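Minutes of the Lore and Continuity Meeting
Farkevel Shared World Wiki

Date: 8 May 2022
Chair: Apostolos Gkikas
Minutes: Doditis page editor
Present: editors of the Doditis, Clukik and Timeline sections, plus two readers with guest access
Apologies: the Maps editor

1. Minutes of the last meeting

Accepted with one change. Under item 4, "the siege of Clukik" should read "the first siege of Clukik." The second siege is only mentioned in the expansion and has its own page.

2. The Doditis succession

Most of the meeting was spent on this item. The page currently says that the Doditis lords took the river throne by right of marriage after the old queen died without heirs. Several editors have objected that this is the Doditis family's own account. It comes from the herald in the opening chapter of the game, and the herald is in their pay.

The Timeline editor went through the sources. The temple inscription in the lower city puts the marriage in the year 581. The queen's death is placed in the same year by the herald, but the ferryman's side quest has her alive and receiving petitioners the following winter. If the ferryman is right, the Doditis lords were crowned while she was still living, and the marriage claim falls apart.

The Doditis editor said the ferryman is an old man who gets other things wrong, including the name of the bridge. The Clukik editor replied that the bridge was renamed in the patch after launch and the dialogue was never updated, so this should not be held against him.

Gkikas asked that the page stop choosing a side. The game never settles the matter, and the writers left both versions in the sequel. It was agreed that the lead paragraph will give the coronation as fact and the marriage as a claim. The two accounts will go under a new heading, "Disputed succession," with the herald's version first and the ferryman's second. The infobox will say "c. 581" for the start of the reign until something better is found.

There was a short discussion about whether cut dialogue can be used as a source. The existing rule stands: it may be mentioned in the notes section but not in the body of the article.

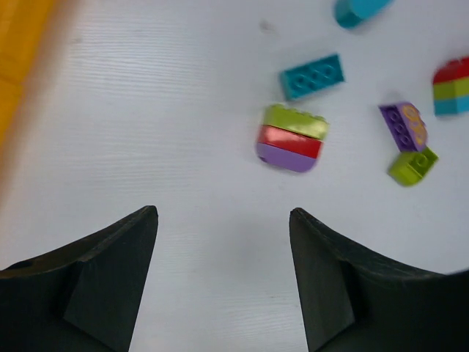
Apostolos Gkikas then remarked that the herald's speech differs between the English and Greek versions of the game, and that in the Greek text the marriage is "promised," with no word on whether it took place. He has played both and is sure of the wording. The Doditis editor asked for a transcript before anything is changed. Gkikas will post one on the talk page.

It was also noted that the queen has no page of her own. She is mentioned in 6 articles and is a redirect to the Doditis page, which several readers have complained about. Agreed to create one. It will be a stub at first.

3. Were the Clukik rebels backed by the Doditis?

This was carried over from last time. The Clukik editor has rewritten the section on the rebellion and presented the new text.

The main change is to the part about the grain ships. The old text said that the Doditis lords sent grain to the rebels in secret. The letters found in the harbor office show grain being sent, but the seal on them is described as "a heron," and the Doditis seal is a heron on a tower. The plain heron belongs to the merchants' guild. The new text says the guild supplied the rebels and that the Doditis lords later took credit for it, as they do in the banquet scene.

One of the readers asked whether the banquet scene changes if the player has handed the letters over to the magistrate. The Clukik editor said it does. The toast is dropped and the steward leaves the room early. This will be added as a note, with the quest conditions.

The Doditis editor thought "took credit" was too strong. After some back and forth the wording was left as it is. The lord says in so many words that his grain fed the city, and the letters say otherwise.

The rewrite was approved.

4. Calendar problem in the sequel

The sequel opens in 1761 by the temple calendar. Three of the in-game books use the river calendar without saying so, and dates from them have been copied into articles as if they were temple dates. The Timeline editor has a list.

Agreed:
Every date in an article should say which calendar it comes from, at least the first time one is used.
Dates are not to be converted by editors unless the game gives both.
The Timeline editor will fix the battle pages first and then the character pages.

The conversion table on the help page is to be taken down. It was built on a fan theory about the eclipse, and the eclipse book has since been shown to be a forgery within the story.

5. The Papadakis theory

The long essay known as the Papadakis theory, which argues that the ferryman and the last Clukik captain are the same person, was put up as an article last month. It is well written and has been widely linked, but it is a theory. The ages are the main difficulty. The captain has gray hair at the first siege, and the ferryman would have to be well over a hundred.

It was moved to the essays section. A one-line link from the ferryman page is allowed. The Clukik editor asked for the link on the captain's page as well, and this was turned down for now.

6. Other business

Spoiler tags. The tag on the magistrate's page hides the entire page, including the voice actor credits. To be narrowed to the last section.

Spelling. "Riverthrone" or "river throne." The subtitles use both. Two words, lowercase, in all articles.

The Maps editor sent word that the new map of the lower city will not be ready before October. The old one stays up with a note that the temple district is wrong.

Action items

Gkikas: transcript of the herald's speech in Greek, with a translation.
Doditis editor: new lead paragraph and "Disputed succession" section; stub for the queen.
Clukik editor: publish the rebellion rewrite; add the banquet note.
Timeline editor: calendar labels on the battle pages; remove the conversion table.

The date of the next meeting will be posted on the community board.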